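Orkatley Simulationspaket Haushalt – Einrichtungshandbuch

Abschnitt 4: Szene »Kindville« in Betrieb nehmen
Stand: 26. September 2020

4.1 Voraussetzungen

Die Basisinstallation nach Abschnitt 3 ist abgeschlossen, der Lizenzdienst läuft. Für die Szene werden 900 MB freier Grafikspeicher zusätzlich zum Grundbedarf benötigt. Das Robotermodell mit zwei Armen ist im Paket enthalten und muss nicht gesondert importiert werden.

4.2 Szene laden und Handkamera prüfen

1. Im Menü »Szenen« den Eintrag »Kindville« wählen und mit »Laden« bestätigen.
2. Warten, bis die Statuszeile »Physik bereit« meldet.
3. Unter »Ansichten« die Handkamera des Arms wählen, der den Schrank bedienen soll.
4. Greifer öffnen und den Arm im Handbetrieb vor die Schranktür fahren. Griff und Türfuge müssen im Kamerabild erkennbar sein.
5. Pose mit »Merken« als Startpose ablegen.

Hinweis: Die Startpose wird in Gelenkwinkeln gespeichert. Wird die Basis später versetzt, ist die Pose neu aufzunehmen.

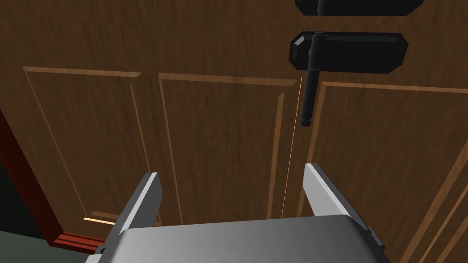

Kann die Startpose auch für den zweiten Arm übernommen werden?
Dafür steht die Funktion »Pose spiegeln« im Kontextmenü zur Verfügung. Die gespiegelte Pose muss vor dem ersten Lauf einmal im Handbetrieb angefahren werden, eine automatische Kollisionsprüfung findet beim Spiegeln nicht statt.

4.3 Basis im Durchgang positionieren

1. Fahrgeschwindigkeit auf 30 Prozent begrenzen.
2. Beide Arme in Transportstellung bringen, Greifer geöffnet lassen.
3. Basis in den Durchgang zwischen Tür und Schrank fahren. Der Sicherheitsabstand ist auf 7 cm voreingestellt und sollte hier nicht verringert werden.
4. Auf die Übersichtskamera umschalten und den Freiraum beider Arme kontrollieren.
5. Den Arm auf der Türseite erst danach an den Drücker heranführen.

Vorsicht: Offene Türen gelten in der Szene als bewegliche Körper. Berührt ein Arm das Türblatt, verschiebt sich dessen Winkel, und der Lauf ist nicht mehr reproduzierbar. In diesem Fall die Szene zurücksetzen – ein Zurückfahren des Arms genügt nicht.

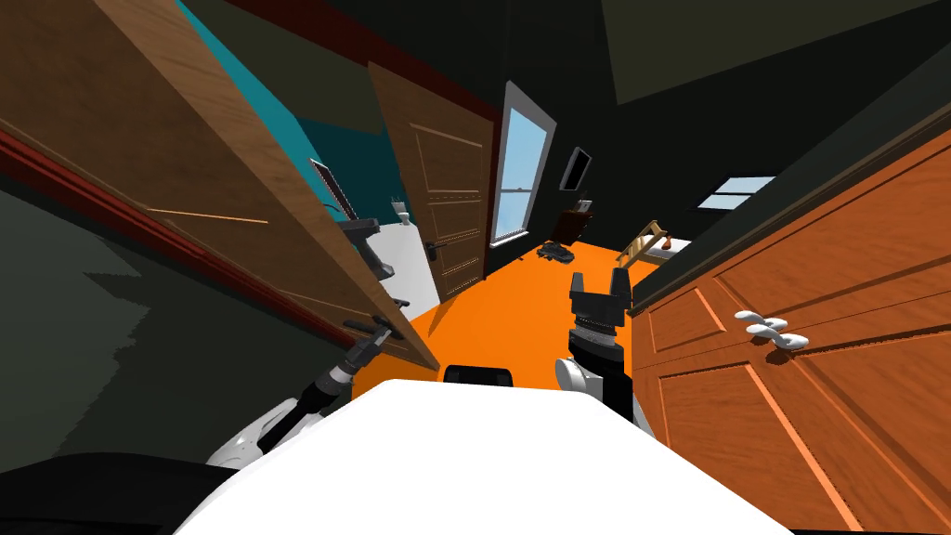 Wie wird der Türwinkel für eine Versuchsreihe festgelegt?
Der Wert wird in der Szenendatei unter »tuer_winkel« in Grad eingetragen und bei jedem Zurücksetzen übernommen. Ohne Eintrag gilt die Voreinstellung von 40 Grad.

4.4 Handkamera im Raum abgleichen

Der Abgleich ist nach jeder Änderung von Brennweite oder Kameraneigung zu wiederholen.

1. Greifer vollständig öffnen. Es darf kein Gegenstand gegriffen sein.
2. Arm nach vorn in den Raum richten, bis beide Finger im unteren Bildbereich liegen.
3. Belichtung auf »Fest« stellen. Die Automatik regelt auf helle Fensterflächen und verfälscht dunkle Wandbereiche.
4. »Abgleich starten« wählen und den Arm bis zur Fertigmeldung nicht bewegen.

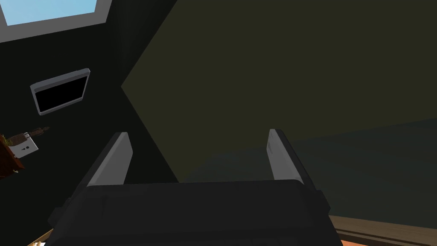
5. Ergebnis mit »Übernehmen« sichern. Die Werte werden im Profil »Nanayakkara« abgelegt, sofern kein anderes Profil aktiv ist.
6. Den Vorgang für die zweite Handkamera wiederholen.

Hinweis: Bricht der Abgleich mit Fehler 7 ab, liegt mindestens ein Finger außerhalb des Bildes. Kameraneigung korrigieren und ab Schritt 1 neu beginnen.

Profile aus der Version vom März lassen sich einlesen, enthalten aber keine Belichtungswerte. Diese sind von Hand nachzutragen. Weiter mit Abschnitt 5, Szene »Fultitthorpe«.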